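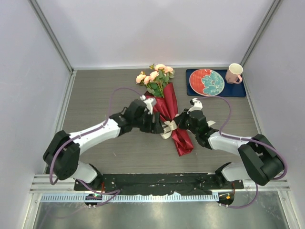
Two arms, one bouquet, one ribbon. From the open day at Hatero this November.

Spent the morning at the Hatero open day. They run a small robotics workshop and let visitors in once a year. I took notes on the tram home, so I'm posting them as a thread before I lose the paper.

The invitation said doors at 9:30. I got there at 9:20 and there was already a line down the stairs. The woman at the desk told me they had printed 200 badges and were going to run out. They did, and after that people got a sticker.

The first floor was mostly posters and a coffee table. Tavares had a stand with grippers you could pick up and squeeze. Heavier than I expected. I left with a catalog I didn't ask for.

The bouquet wrapping was upstairs. It's a project called Badatitz. Two arms, artificial roses, wrapping sheets and a ribbon. The job is to get the flowers wrapped and tied the way a florist would do it on a counter.

Nhàn Thân ran the session I was in. She talked for maybe five minutes and then let the arms get on with it, which I appreciated. She took questions while they worked and kept one eye on the table the whole time.

Her main point was that paper is harder than boxes. A box has the same shape every time you go to grab it. Wrapping paper folds where it likes, and a crease from the last try is still there on the next one.

They have 298 recorded runs of this one task so far. I asked if that was a lot. She said for a box it would be plenty and for paper she'd like several times that.

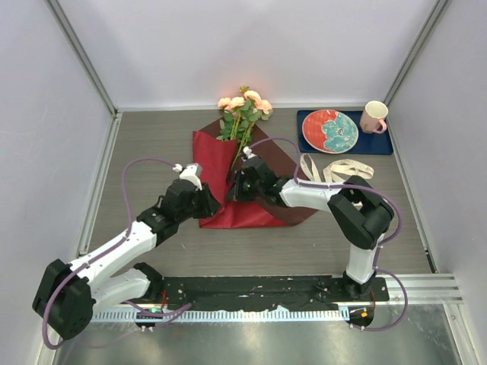
Red sheet and brown sheet under the flowers, one gripper over each side of the stems' end of things. The ribbon is lying over by the plate.

Somebody asked why there was a plate and a mug on the table when the task is flowers. Nhàn said they set the table differently from one batch of runs to the next and leave things on it that have no part in the job. The arms have to work with them there.

The purple cables drew a lot of comments. A kid next to me wanted to know if they came in other colors. Etornam Amoah, who looks after the hardware, said yes, but purple was what the supplier had the day they ordered.

Etornam also let us look at the joints on a spare arm at the side bench. Plain construction, screws you can get at with a normal driver. He said swapping a motor is a lunch-break job once you've done it a few times. The first one took him all afternoon.

I wanted to know about the ribbon. Nhàn said the bow is the step she'd show last if she had the choice – loops slide, the tails get caught under the paper, and a gripper finger doesn't feel much of that.

There was a short talk at 11 from Ivars Žukauskas about how the recordings get checked. Two people watch each run and mark where a step starts and stops. If they disagree, a third person looks. Dry material, but the room was full, 50 chairs and people standing along the back.

He was asked when a shop could buy something like this. He said he didn't have a date and wasn't going to make one up. Next question was about parking.

I skipped the Feduvon demo on the ground floor. The line was too long and I had a train connection to make. If anyone here saw it, let me know what they showed. I heard something about folding towels.

Small complaints: the upstairs room gets warm with that many people in it, and from the second row you can't see the table unless you're tall. A screen on the wall would fix it. I wrote that on the feedback card.

Entry was free. You had to register ahead, and the upstairs sessions were on a separate list, so sign up for both if they do it again next year. Mine was the 10:15 and it ran 20 minutes over.

Adelmo Rinaldi asked me earlier if it's worth the trip from out of town. If you like watching slow, careful work up close, yes. If you only want the talks, they said the slides are going up on their site by the end of the month. I'll add the link to this thread when I see it.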